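**Chamado 2257 — Almofada de sutura: incisão abre durante o treino e a pele rasga no ponto de entrada**

Produto: almofada Stevura, pele clara, lote de novembro
Local: sala de treino de sutura, Endska
Prioridade: média
Estado: em acompanhamento

**Descrição do problema**

Em duas almofadas do mesmo lote, a camada de pele rasga quando o fio é tracionado na direção da incisão. O rasgo começa no orifício de entrada da agulha e segue até a borda do corte. Nas almofadas do lote anterior o defeito não ocorre com o mesmo fio e a mesma distância da borda.

**Ambiente**

- Armazenamento: armário fechado, embalagem original
- Fixação: base com quatro grampos laterais
- Incisão: horizontal, feita na própria sala com lâmina nova
- Fio: monofilamento, agulha curva

**Registro**

09:10 — Chamado aberto. Solicitadas ao usuário a referência do lote e a distância entre a entrada da agulha e a borda da incisão.

09:42 — Resposta recebida. Entradas a 2 mm da borda. O manual da Wenden para esta almofada pede no mínimo 4 mm. Usuário orientado a repetir com a distância correta.

10:30 — Repetido a 5 mm. O rasgo diminui, mas a borda superior ainda cede no segundo ponto. Distância descartada como causa única.

11:05 — Verificada a fixação. Os grampos estavam apertados até o fim do curso, o que mantém a pele esticada no sentido transversal e abre a incisão antes do primeiro ponto. Afrouxados uma volta cada.

11:20 — Com os grampos afrouxados, as bordas ficam encostadas em repouso. Três pontos simples sem rasgo. O quarto, perto da extremidade do corte, abriu 1 mm.

13:15 — Trocada a almofada por outra do mesmo lote. Incisão nova, mais rasa, sem atingir a camada de base. Grampos na posição das 11:05. 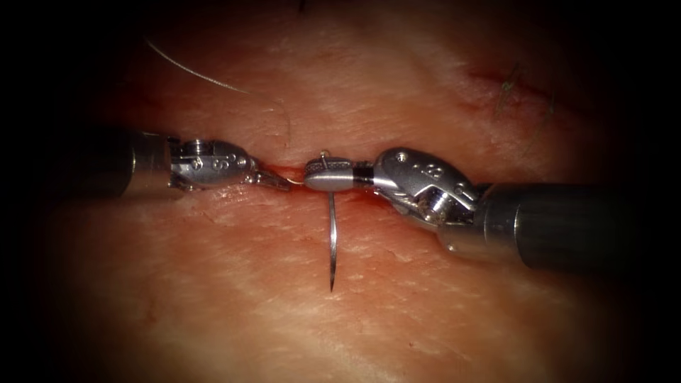
A profundidade do corte passa a ser a variável principal. Quando a lâmina chega à base, as bordas perdem apoio e toda a tração do fio recai sobre a pele. Na almofada cortada às 13:15, a série completa foi feita sem rasgo — inclusive nas extremidades.

14:50 — Consultada a Tamošiūnaitė (distribuidora) sobre alteração de espessura no lote. Confirmam pele mais fina que a do anterior, dentro da tolerância. Sem substituição prevista.

**Solução provisória**

1. Cortar apenas a camada de pele.
2. Apertar os grampos só até a almofada deixar de deslizar.
3. Entrar com a agulha a 5 mm da borda, seguindo a curvatura.
4. Descartar almofadas já cortadas até a base.

**Pendências**

- Medir a espessura da pele em uma amostra de cada lote.
- Corrigir a ficha da sala, que ainda manda apertar os grampos até o fim.
- Manter o chamado aberto até o retorno da Wenden.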